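I Bought the Cheap Drive So I Could Complain About It Properly

I keep a rule about storage, and the rule is that I don't trust any drive whose listing has more adjectives than specs. I broke it in November. The drive was a Prutum external SSD, the price was silly, and the listing used the word "blazing" twice. I'm writing this up partly because a few people asked and partly because I'm still annoyed about the cable.

Some background. My old backup disk was a spinning one, six years old, and it had started making a noise like someone sorting cutlery in another room. It still passed every test I threw at it. I don't put much faith in those tests. A drive that reports itself as healthy is like a used car dealer telling you the brakes are fine, and I have had two "healthy" drives die on me within a month of saying so. So it had to go, and I had 642 gigabytes to move off it. Mostly photos, a lot of scanned paperwork, and a folder called "sort this" that I have been carrying from computer to computer since college.

The box arrived with the drive, a leaflet, and a cable about as long as my hand. The leaflet promised transfer speeds that I suspect were measured on a very small file in a very cold room. It also told me to install Citora, the backup program that comes preloaded on the drive. I don't like preloaded anything. I want an empty disk. If I buy a filing cabinet I don't expect to find a man sitting in the bottom drawer asking for my email address.

I looked at Citora anyway, to be fair to it. It asked for an account before it would copy a single file. It offered me cloud storage, then offered it again with a discount, then put an icon by my clock that wanted to discuss the matter further. Its idea of a backup was one giant file in its own format, which only Citora can open. I can't think of a worse arrangement. If the company folds, or just loses interest, what have you got? A large file with your name on it. I wiped the whole drive and formatted it myself.

Before copying anything I ran Fakident on it. It's a small free utility that writes to every part of a drive and reads it all back, to check that the capacity printed on the label is there. Plenty of cheap drives lie about this. They report a big number to the computer and then quietly write your new files over your old ones once the real space runs out, and you don't learn about it until you need something from 2014. The test takes ages, so I started it after dinner and went to bed. 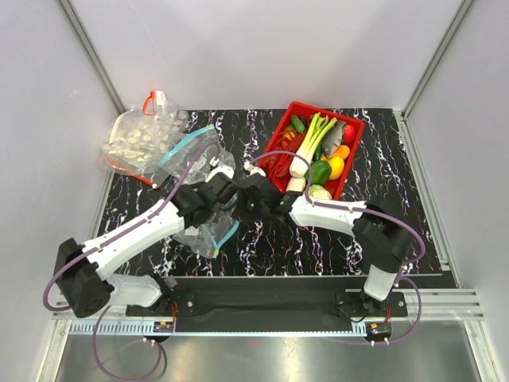 By morning it had finished, and the drive had passed. Full capacity, no errors. I was almost disappointed. I ran it again on a different port, which my wife thought was excessive, and it passed again.

Then came the copy, and with it the thing I'd expected all along. For the first 15 minutes the speed was close to what the box said. After that it dropped like a stone and stayed there. What happens, as far as I understand it, is that these cheaper drives have a small fast area that soaks up the first part of a big transfer, and behind it there's a much slower area where everything ends up. The number on the box describes the fast part. For day to day use you might never notice. For the one job most people buy an external drive to do, you will notice very much.

And the cable. The short cable in the box turned out to be the kind that charges a phone nicely and moves data at the speed of a dial-up modem's younger brother. OK, slight exaggeration. But when I swapped it for an old one out of my drawer, the slow part of the copy went noticeably quicker. So the maker spent money on a drive with a big speed claim and then packed a cable that can't reach it. I wrote to their support address about this and got a reply telling me to update Citora.

I mentioned all this to Efua Boateng, who used to sit across from me at my last job and has run more storage than I ever will. Her view is that I worry about the wrong end of it. Drives fail, the good ones and the bad ones, and what matters is whether the second copy exists and whether you have ever tried to get a file back out of it. I said I had a second copy. She asked when I last restored something from it. I changed the subject.

She's right, and it irritated me enough that I went home and tried it. My second copy lives on a little network box called a Magalhães that I bought secondhand and keep on a shelf in the hall closet. It has 4 bays and I only use two. I picked a random folder of tax scans and pulled it back to my laptop. Fine. I picked a folder of photos from a trip to Maine, and the thumbnails came up but a handful of the full-size files wouldn't open. Those same files opened without trouble on the old clattering disk, so the damage was in my backup and had been there for who knows how long. The box had been showing me a green check mark every night.

I don't have a clean explanation. It could be the bad memory stick I took out of my desktop last year, or the network drop we had in the summer. I've now copied the whole lot over again and compared checksums file by file, which is slow and dull and I should have done it the first time. Don't believe the check mark. All it tells you is that the job ended.

As for the Prutum, I'm keeping it, with low expectations. It holds what it claims to hold. It's slow once you lean on it, the case gets warmer than I'd like, and the activity light is bright enough to need a bit of tape. I wouldn't make it the only home for anything. If you already own one, throw out the cable, wipe the software, run the capacity test overnight and do your first big copy when you don't need the computer for anything else.

The old drive is in my desk drawer with the date on a sticky note. It still says it's healthy.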